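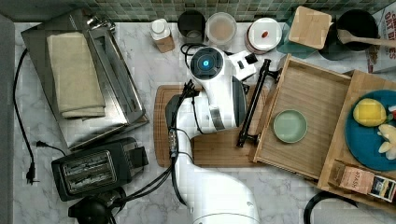
The Rekik extended-cab pickup is sold and leased in this region through Chege Motors, and this page answers the questions our sales and service offices receive most often. The answers apply to new vehicles unless a used or certified vehicle is mentioned. Customers fitting out a truck for camping or catering also ask what may be carried in the bed. Household items such as a wooden cutting board or a shallow open tray may be stored in the lockable bed box, provided the lid closes fully and the load does not press against the latch.

Which versions of the truck are available?

The Rekik is offered in two versions, the standard model and the Grinon. Both have 4 doors, and the rear doors are hinged at the back edge. The Grinon adds heated front seats, a sliding rear window, a factory bed liner and the towing package described below. The standard model can be ordered with the bed liner as a separate option. The sliding rear window cannot be added after the vehicle has been built.

Can I choose between rear-wheel drive and four-wheel drive?

Yes. Both versions may be ordered either way. Four-wheel drive is selected with a dial to the left of the steering column. The low range should be engaged only when the vehicle is stopped and the transmission is in neutral. Four-wheel drive should not be used on dry pavement for extended periods, as this causes wear to the front driveline that is not covered under warranty.

How much can the bed carry?

Payload depends on the cab, the drive system and any equipment fitted. The figure for your vehicle is printed on the label inside the driver's door opening, and that label takes precedence over any brochure or website, including this one. Passengers, bed boxes, racks and the tongue weight of a trailer all count toward the payload.

Is the truck ready to tow when I collect it?

The Grinon is delivered with a receiver hitch, a wiring connector and an auxiliary transmission cooler. The standard model is delivered with a rear bumper rated for light trailers of up to 2,000 pounds. Customers who intend to tow more than this should order the towing package at the time of purchase. A hitch installed by another shop does not raise the rated towing capacity of the vehicle.

What is Tosovness?

Tosovness is our prepaid maintenance plan. It covers scheduled oil and filter changes, tire rotation and a brake inspection at each visit. It does not cover tires, wiper blades, brake pads or damage resulting from a collision. The plan may be transferred once to a new owner, on written request to the service office. Unused visits are not refunded when a plan expires.

How long does delivery take on a factory order?

Factory orders are normally delivered within 8 weeks of confirmation. Orders confirmed in March may take longer, as the plant changes over to the new model year in that month. Your sales representative will notify you in writing if the estimated date changes. A deposit is required and is refundable until the order has been assigned a build slot.

May I take a test drive without an appointment?

Test drives are available during normal showroom hours, subject to vehicle availability. We recommend an appointment for the Grinon. Drivers must present a valid license and proof of insurance. A trailer may not be attached to a demonstration vehicle.

Do you accept trade-ins?

We accept most cars, vans and light trucks. Please bring the title, all keys and any service records. A written offer remains valid for the period stated on the form, and the final amount may be adjusted if the condition of the vehicle has changed. Where a loan is outstanding, we will request a payoff statement from your lender.

Whom should I contact about a complaint or a warranty decision?

Please write first to the service office at which the vehicle was repaired. If the matter is not resolved, it may be referred to Benito Valcárcel, Customer Relations Manager, at the main showroom. Include the vehicle identification number, the current mileage and copies of any repair orders. Original documents should be retained by the customer.

This website uses cookies to remember your preferences and to measure traffic. By continuing to browse, you accept our cookie policy.

© Chege Motors. All rights reserved. | Contact Us | Privacy | Back to top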